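Leave the table bare

14 comments
Share this

We have a folding table at our place that spends most of its life covered. Mail, a jar of pens, somebody's lunch container, the seed catalogue from last April. I have come to think a table should be cleared at the end of every day and, if it folds, put away.

My neighbour Mpho Zulu disagrees. She says a table with nothing on it is a waste of a table, and that hers at Ukach holds the household together. I've eaten there and I had to balance my plate on a stack of magazines, so I'm not persuaded.

A flat surface at waist height invites people to put things down. Once the first thing stays overnight, the rest follow. I paid $101 for our table and then $506 for a shelving unit to hold what had collected on it, and the shelves are now full as well. The cheaper fix would have been to clear the table.

Then there is the matter of moving it. People drag tables. It marks the floor, it's hard on the legs, and it saves perhaps a minute. A long table wants lifting from both ends, with a hand near each corner, and both parties should agree on where it's going before anyone takes a step. If it still has things on it, nobody will bother, and the table stays where it is for another year.

I'd rather have a room where the furniture can be shifted when it's needed. Pale tops are good for this, by the way. A light green one shows every crumb, and you wipe it. 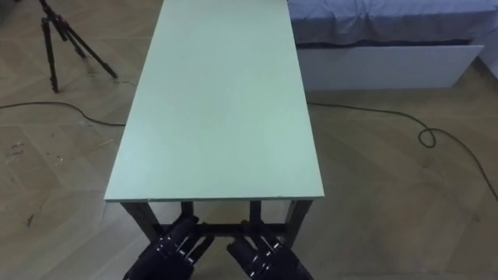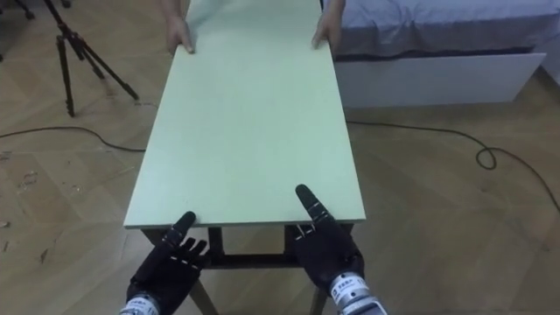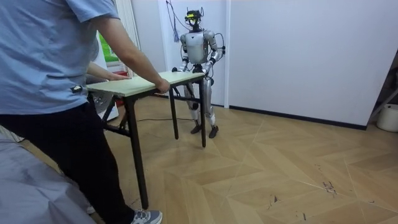 The green-topped table, with hands at both ends in the last two photos.

Share 100
Comments (14)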